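Casaco acolchoado Clomier, review rápida (comprei em janeiro, nos saldos)

Escrevo isto à pressa antes de sair, por isso desculpem as frases soltas.

Primeiro o preço. 200 euros na loja da Imhof, fiquei com ele por 78. A preço cheio não comprava. Com desconto, sim, sem pensar muito.

Tamanho: uso M em quase tudo e aqui o M fica justo nos ombros. Com camisola grossa por baixo já custa a fechar. Troquei pelo L, e as mangas ficaram um bocadinho compridas mas vive-se bem. Quem tiver braços curtos que experimente na loja.

Quente? Muito. De manhã cedo, paragem do autocarro, vento de lado, só uma t-shirt de manga comprida por baixo e nada de frio. No metro é que é um forno. Abrir logo o fecho.

Por falar em fecho, é o ponto fraco. Prende no forro a meio, sempre no mesmo sitio. O do meu Zorkis antigo nunca fez isto, e já vai no quarto inverno.

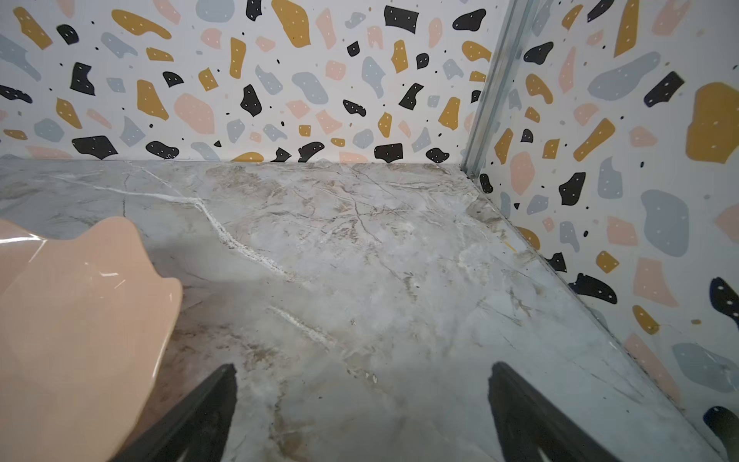

O enchimento aguenta a máquina de lavar? Lavei uma vez, programa delicado a frio, pouca centrifugação, e saiu com uns grumos nas mangas que se desfizeram à mão quando secou.

Demorou imenso a secar, dois dias num estendal dentro de casa. Não o ponham em cima do radiador.

Bolsos: 4. Dois por fora, forrados, bons para as mãos. Um interior com fecho onde cabe o telemóvel. O outro interior é aberto e largo demais, as chaves saltam de lá quando me sento. O capuz tira-se com molas, mas sem ele a gola fica um pouco mole.

Cor: verde-escuro. No site parecia mais azeitona. Gosto na mesma, dá com calças de ganga e com as pretas do trabalho.

Comparado com o da Henamis que experimentei no mesmo sábado: o Henamis é mais leve e mais bonito nas costuras, o Clomier tapa mais atrás, até meio da coxa. Para quem anda de bicicleta talvez o outro. Eu ando a pé e quero as pernas quentes.

Já perdeu um botão do punho, 15 dias de uso. Vinha um suplente na etiqueta, cosi eu. Guardem a etiquta.

Nota: 4 em 5 pelo que paguei. A preço cheio descia para 3 por causa do fecho.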